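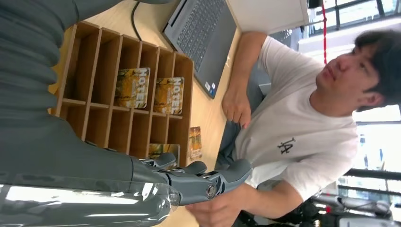 칸막이 정리함 유행에 대해 좀 삐딱한 얘기를 하겠음. 타래로 길어질 예정이니 싫으면 뮤트하세요.

요즘 종이 모으는 사람들 계정마다 나무 칸막이장이 올라온다. 엽서, 티켓, 카드, 명함, 스티커까지 칸칸이 꽂아 놓고 "이제야 정리가 됐다"고 쓴다. 나는 그 말을 별로 안 믿는다. 꽂은 건 꽂은 거고 정리는 또 다른 일 아닌가.

가운뎃줄의 HOTEL 카드 두 장을 보자. 나란히 붙은 칸에 한 장씩 서 있다. 둘 다 노랑, 주황에 어두운 색이 섞였고 글자는 흰색으로 큼직하다. 보기 좋은 건 인정. 그런데 저 둘을 왜 따로 꽂아야 하지? 같은 칸이면 안 되나?

칸막이장의 첫 번째 문제가 이거다. 칸이 있으면 채우고 싶어진다. 분류 기준이 있어서 칸을 나누는 게 아니고 칸이 있으니까 기준을 지어낸다. "호텔 1", "호텔 2" 이런 라벨 붙여 본 사람 손.

(나도 붙여 봤음)

두 번째, 좁은 칸. 얇은 칸막이로 촘촘히 나눈 물건은 사진발이 좋다. 대신 손가락이 들어갈 자리가 없다. 카드를 꺼내려면 윗모서리를 집어야 하고, 매번 같은 모서리를 집으면 거기부터 하얗게 일어난다. 보관하려고 산 물건이 모서리를 갉아먹는 셈.

세 번째, 칸 밖에 놓이는 것들. 여기서도 작은 카드 한 장은 정리함 바로 옆 책상에 납작하게 누워 있다. 주황이랑 초록 그림. 어느 집 칸막이장 옆에나 이런 애가 있다. 우리 집은 그런 애들이 한 무더기고, 그 무더기에 이름까지 있다. "일단".

작년에 Firidex 수납장을 들였던 얘기를 안 할 수 없다. 상품 설명에 카드 1000장 수납이라고 적혀 있었다. 1000장을 넣을 수는 있다. 넣고 나서 한 장이라도 빼낼 수 있느냐는 안 적혀 있었다.

고객센터에 물었더니 "권장 수량은 사용 환경에 따라 다릅니다"라는 답이 왔다. 우리 집 환경은 책상 위인데요.

Drelton 쪽은 칸이 좀 넓다고 해서 지인 걸 빌려 써 봤다. 넓으니까 이번엔 카드가 기운다. 기운 채로 한 계절 지나면 휜다. 가장자리 칸에 비스듬히 기대 놓은 카드를 볼 때마다 내 등이 다 휘는 기분이다.

그래서 세로 보관 자체가 의심스럽다. 두꺼운 카드는 괜찮다. 얇은 건 세우려면 양옆에서 잡아 주는 게 있어야 하는데, 한 칸에 한 장이면 그게 없다. 꽉 차야 제대로 서는 구조인데 광고 사진은 죄다 널널하게 꽂혀 있음. 이상하지 않음?

반론도 들어 봤다. 엽서를 오래 모은 Conceição Matos는 칸막이장이 보관용이 아니고 작업용이라고 한다. 섞인 걸 펼쳐서 갈래를 잡을 때만 쓰고, 다 나누면 상자로 옮긴다고. 이건 솔직히 반박을 못 하겠다.

다만 그렇게 쓰는 사람이 몇이나 될까. 나눈 다음 상자로 옮기는 날은 안 온다. 우리 집에서는 지난 10월에 나눈 게 아직 그대로 꽂혀 있다. 먼지는 위쪽 모서리에만 고르게 앉는다.

그리고 İlker Erdem이라는 분이 댓글로 "색깔별로 꽂으면 금방 찾는다"고 했는데, 이것도 글쎄. 호텔 카드를 찾을 때 "노랗고 주황색이었지" 하고 찾는 사람도 있겠지. 나는 글자를 보고 찾는다. HOTEL이라고 저렇게 크게 박혀 있으면 색은 볼 틈도 없다.

색깔별 정리는 남이 봤을 때 예쁜 정리다. 책장도 그렇게 하는 사람이 있던데 3권이 어디 있는지 물어보면 표정이 흔들리더라.

나무 얘기도 하자. 밝은 색 합판 정리함을 옅은 색 나무 책상에 올리면 잘 어울린다. 잘 어울려서 안 치운다. 못생긴 종이 상자였으면 그날 저녁에 치웠을 텐데, 어울린다는 이유로 책상 한복판을 몇 달씩 내준다.

게다가 같은 책상에 노트북도 열려 있으면 남는 자리가 얼마 없다. 여기에 선 하나가 책상을 가로지르기 시작하면 컵 둘 곳부터 고민해야 한다. 정리함을 들이고 책상이 좁아졌다는 후기는 왜 별점 다섯 개 밑에 묻혀 있는가.

직접 해 본 비교. 같은 카드 뭉치를 한 번은 칸막이장에, 한 번은 뚜껑 있는 긴 상자에 넣고 특정 카드를 찾았다. 칸막이장 15초, 색인지 끼운 상자 13초. 한 번씩만 재 본 거라 논문감은 아니다. 그래도 칸막이장이 훨씬 빠르다던 분들은 본인 것도 좀 재 보시길.

참고로 상자는 Henriques 문구점에서 산 제일 싼 것. 색인지는 달력 뒷장을 잘라서 만들었다. 안 예쁘다. 사진 올려도 하트가 안 붙는다.

"그럼 칸막이장은 사지 말라는 거냐"고 물으실 텐데, 쓰임새 하나는 인정한다. 자주 바꿔 끼우는 소량. 이번 주에 보낼 엽서, 다음 여행에 챙길 카드, 돌려줘야 하는 것. 이런 건 눈앞에 서 있는 게 낫다.

사겠다는 분들한테는 세 가지만. 칸 앞턱이 낮은지 볼 것. 제일 긴 카드를 들고 가서 직접 꽂아 볼 것. 그리고 칸막이가 빠지는지 볼 것. Fudex 매장 직원은 안 빠지는 게 튼튼한 거라고 했는데 나는 빠지는 쪽을 고르겠다.

마지막 하나. 라벨은 2주 동안 붙이지 마세요. 그동안 어디에 꽂는지 보면 본인 기준이 나온다. 먼저 붙이면 라벨에 맞춰서 억지로 꽂게 됨.

질문이 벌써 들어와서 덧붙임. 카드 비닐은 씌우는 게 낫냐고요? 좁은 칸이면 비닐끼리 칸막이에 걸려서 같이 딸려 나옵니다. 저는 상자에 넣을 때만 씌워요. 중고 Firidex는 아직 안 팔았고, 가져가실 분은 쪽지 주세요. 카드는 빼고 드립니다.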